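Golto sets July release for puzzle adventure Dimis

Studio confirms 36 levels, a two-player mode and a free demo for PC

ILPORT -- The independent game studio Golto announced today that its new puzzle adventure, Dimis, will be released for PC in July. A console version is planned for later, and the studio will give a date for it when the work is further along.

Dimis is a game about a lighthouse town where the streets change place every night. The player takes the role of Karakaya, a young mail carrier who must deliver letters before the morning bell. Each level is one night. The streets can be turned, lifted and connected in new ways, but every change also moves the people who live there, and some of them do not like it.

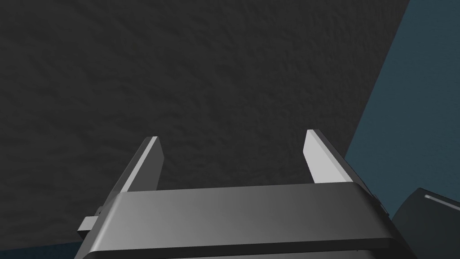
The full game has 36 levels and one longer final chapter. Players can finish the main story without solving all the side deliveries. Those who want more work for their evenings will find 104 letters hidden in the town, and each letter can be read in full in the post office between levels.

"We wanted that a player can stop after one night and come back the next week without feeling lost," said Imke Kleinschmidt, creative director of Golto. "The town remembers what you did, and the people there will tell you about it."

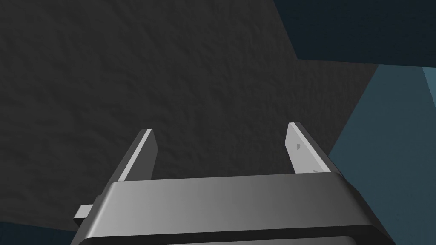 Two players, one town

Dimis can be played alone or by two people on the same computer. In the two-player mode, one person carries the mail and the other one turns the streets. The roles can be changed at any time during a level. Online play is not part of the release.

The two-player mode was tested in a closed round with 77 participants. After this round the studio made the first five levels shorter and added a button to undo the last turn -- a wish that came up in many of the answers. 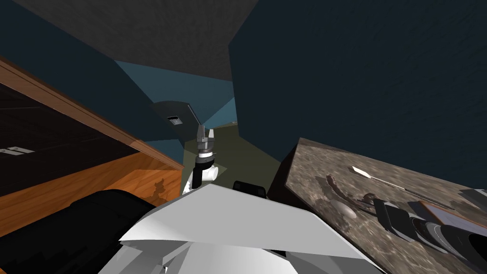 Friederike Böttcher said that the music was the part which took the longest, as every street has its own melody and the melodies must still fit together when the streets are moved. She added that the soundtrack will be sold separately on the release day.

Language and accessibility

At release, Dimis will have text in English, German, Turkish and French. Text size can be set in four steps, and all controls can be changed by the player. For people who have difficulty telling colors apart, the letters and mailboxes can be marked with simple shapes.

Demo and early orders

A free demo with the first three nights will be available before the release. Progress from the demo can be carried over to the full game. The first 2,000 early orders include a digital map of the town, drawn by the studio's art team.

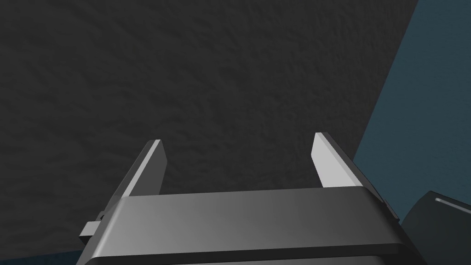 Image provided by Golto. Free for editorial use.

Members of the press can request a review copy through the contact form on the Golto website. Please include the name of your publication and the language in which you will play.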